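晾杯子，杯口朝下还是侧着放？塑料杯的问题
生活经验 › 厨房收纳
楼主：慢慢的锅盖
发表于 晚上9:40

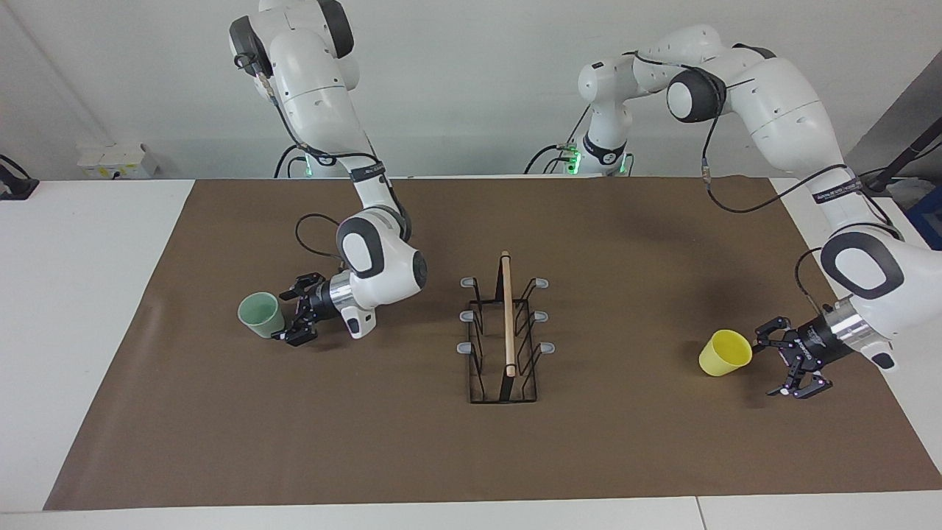

大家好，我的中文是后来学的，写得不通顺的地方请原谅。

我想请教一件很小的事情。我家里用的杯子是塑料的，浅绿色的、黄色的，都很轻。碗架是黑色的铁丝架，放在桌子中间。我洗完杯子以后，一直不知道怎么放才是对的。我母亲的习惯是杯口朝下，直接扣在桌面上。我先生的习惯是让杯子侧躺着，他说这样空气可以进去。我自己觉得应该放在架子上，可是塑料杯太轻，放上去以后碰一下就倒。

为了这件事情，我们家已经讨论了2个晚上。请问各位，你们是怎么做的？有没有一个比较合理的办法？先谢谢大家。

1楼　豆腐不放葱
发表于 晚上9:52

扣在桌面上是最不好的。杯口和桌面贴得紧，里面的水汽出不来，第二天拿起来一圈水印，还有一点味道。尤其是塑料杯，比玻璃杯容易留味道。

放架子上吧，倒了就倒了，又摔不坏。

2楼　阿汤在窑洞
发表于 晚上9:58

我站楼主先生。侧着放挺好的，我家小孩的杯子从来都是侧着放，早上起来都是干的。

3楼　豆腐不放葱
发表于 晚上10:03

回2楼：侧着放，杯子下面那一边会积水的呀。杯壁是弯的，水往最低的地方流，就停在那里了。你家早上是干的，可能是你们那边气候干。我在南方，梅雨的时候你侧着放试试看。

4楼　阿汤在窑洞
发表于 晚上10:07

我确实在北方，哈哈。那这个要看地方了。

5楼　楼主：慢慢的锅盖
发表于 晚上10:15

谢谢两位。我住的地方不算很潮湿，但是厨房只有一个小窗户，冬天不常开。

我想补充一点：我先生侧着放的时候，杯口是稍微向下倾斜的，他在杯底那边垫一块折好的布。这样水是不是就可以流出来？我以前觉得他这样做很麻烦，现在听豆腐不放葱的解释，好像他有他的道理。

6楼　一只旧蒸笼
发表于 晚上10:21

垫布可以，但是那块布要天天换。湿布放在桌子上一晚上，比杯子里那几滴水脏多了。

我推荐买一个带立柱的杯架，杯子倒着套在柱子上，上下都通风。我用的是Dretau的，4根柱子，底下有接水盘。塑料杯轻，套在柱子上反而稳，不会倒。买的时候量一下杯子的高度，柱子太短的话杯子会歪。

7楼　盐罐子空了
发表于 晚上10:30

又来一个让人买东西的。人家已经有碗架了，再买一个杯架，桌子还要不要用？我的厨房台面特别小，多放一样东西就没有地方切菜了。

楼主你把杯口朝下，斜着靠在铁丝之间就可以了，不要平放在上面。铁丝架子是有间隔的，杯口的边卡进去一点点，就站住了。我家的塑料杯也很轻，这样放没有问题。

8楼　一只旧蒸笼
发表于 晚上10:34

我没有“让人买”，我是说我用着好。铁丝间隔每家不一样，窄的卡不进去，宽的杯子整个掉下去，你不能说你家可以别人家就可以。

9楼　盐罐子空了
发表于 晚上10:41

行，语气重了，不好意思。不过我还是觉得先试试手上有的东西。

10楼　小火慢炖三号
发表于 晚上10:55

我来说一个不同的意见：为什么要晾？擦干就好了。一条干净的棉布，一个杯子几秒钟，擦完收进柜子，桌面上什么都没有。我以前也晾，后来搬到小房子里，没有地方晾，只好擦，现在习惯了，觉得比晾方便得多。

11楼　豆腐不放葱
发表于 晚上11:02

擦的话布毛怎么办？浅色的塑料杯还好，黄色的那种深一点的颜色，沾了布毛很明显的。而且杯子深的话，手伸不到底。

12楼　小火慢炖三号
发表于 晚上11:06

用旧的布，洗过很多次的，不掉毛。新布不行，新布先用热水洗两遍再用。手伸不到底就用筷子顶着布转一圈。我擦杯子用的是Aebischer的亚麻布，买来的时候很硬，现在软了，很好用。

13楼　阿汤在窑洞
发表于 晚上11:10

筷子顶着布，学到了。

14楼　楼主：慢慢的锅盖
发表于 早上7:25

早上好。昨天晚上我按照盐罐子空了的办法试了。绿色的杯子斜着靠在架子上，站得住。黄色的杯子口大一点，卡不进去，滑下来两次，最后我还是让它侧着躺在桌子上，杯底垫了一块干的布。

今天早上看，绿色的里面完全干了。黄色的里面靠近杯口的地方有一点点水，很少。所以我觉得架子的办法比较好，但是要看杯子的大小。

母亲看了以后说，她扣在桌面上四十年，也没有人生病。我没有办法回答她。

15楼　盐罐子空了
发表于 早上7:48

黄色的那个你换个方向试试，有的架子横着和竖着间隔不一样。我家那个放盘子的一边比较窄，放碗的一边就宽。

16楼　竹编篮子
发表于 早上8:13

问一下，塑料杯用久了里面有一层摸起来滑滑的，洗洁精洗不掉，跟晾的方法有关系吗？我一直都是扣着放的。

17楼　豆腐不放葱
发表于 早上8:20

回16楼：有关系，但不全是。装过油的或者牛奶的，要用温水加小苏打泡一会儿，再用软海绵擦。不要用钢丝球，塑料刮花了以后更难洗。如果泡完还是滑，我就换新的了，塑料杯又不贵。

18楼　一只旧蒸笼
发表于 早上8:36

同意换新的。我家的塑料杯每年4月大扫除的时候看一遍，刮花的、变色的都不留。上次清出来11个，有几个是孩子幼儿园时候的，放在柜子最里面，我都忘记了。有一个Vernov的带盖子的我没舍得扔，现在放筷子。

19楼　小火慢炖三号
发表于 早上8:50

11个也太多了吧，你们家几口人……

20楼　一只旧蒸笼
发表于 早上8:52

三口。别问了。

21楼　楼主：慢慢的锅盖
发表于 中午12:30

黄色的杯子换了方向，在架子宽的那一边站住了。谢谢盐罐子空了！垫的布也收起来了。

我先生说他的办法没有输，只是杯子不合适。母亲的玻璃杯还是扣在桌面上，我在下面放了一个有孔的垫子，她同意了。

另外想请问小火慢炖三号，亚麻布洗的时候可以和别的毛巾放在一起吗？

22楼　小火慢炖三号
发表于 中午12:44

分开洗，毛巾会掉毛到布上。不要用柔顺剂，用了就不吸水了。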